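Removing Water Rings and Tide Marks from Woven Upholstery

Applies to: flat-woven polyester, olefin and polyester-blend covers with cleaning code W or WS. Do not use this method on code S or code X fabrics, viscose, silk or untreated linen.

A water ring forms when a spill carries loose soil and finish residue outward and leaves it at the edge of the wet area. Scrubbing the ring moves the residue a little farther out. The method below wets the whole panel evenly, lifts the residue with a mild detergent, and dries the panel at one rate.

What you need

Distilled water, 1 liter
Clear dish detergent, free of dye and lotion
Two spray bottles with a fine mist setting
Cotton cloths, colorfast, washed without fabric softener
A soft nylon brush
A vacuum with an upholstery head
A fan

Preparing the panel

Find the care label, usually under the seat or inside the cushion zipper, and confirm the code. Vacuum the panel in two directions, along the warp and then across it. Dry soil left in the weave turns to mud once it is wet and will produce a second ring.

Test the solution on a hidden area such as the underside of a flap. Mist it, wait 25 minutes, and press a white cloth on it. If color transfers, stop.

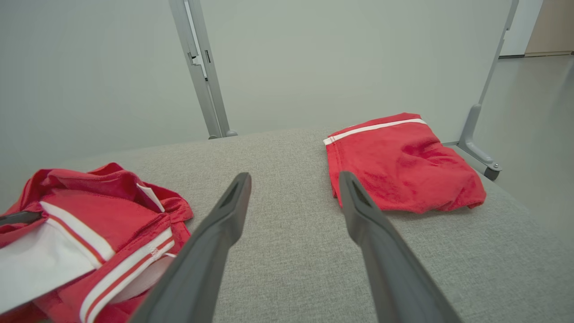

Light gray upholstery with a speckled weave, and a folded red cloth.

Test any colored cloth as well. Wet one corner, press it onto white paper towel for a full minute, and check for dye. Reds and dark blues are the usual offenders. A cloth that bleeds at all should be kept for dry work on other surfaces.

Mixing and applying

1. Add 7 drops of detergent to the liter of distilled water. Swirl without shaking. Fill one bottle with this solution and the other with plain distilled water.
2. Mist the solution over the entire panel, seam to seam. The surface should be evenly damp, with no pooling. Keep the bottle moving.
3. Work the old ring with the nylon brush in short strokes toward the center. Use light pressure.
4. Blot with a cotton cloth, turning to a clean face each time. Continue until the cloth picks up no more soil.
5. Mist the full panel with plain water and blot again. Repeat once.

Drying

Set the fan level with the panel and run it until the fabric and the padding under it are both dry. Thick foam can take up to 19 hours. Do not use a hair dryer. Local heat dries one spot first and pulls residue toward it.

When the panel is dry, vacuum again to lift the fibers.

If the ring comes back

A faint ring after drying usually means detergent is still in the fabric. Repeat step 5 only. If the returning mark is brown or yellow, the source is probably the padding, and surface cleaning will not reach it. Remove the cover if it has a zipper and clean the two parts separately.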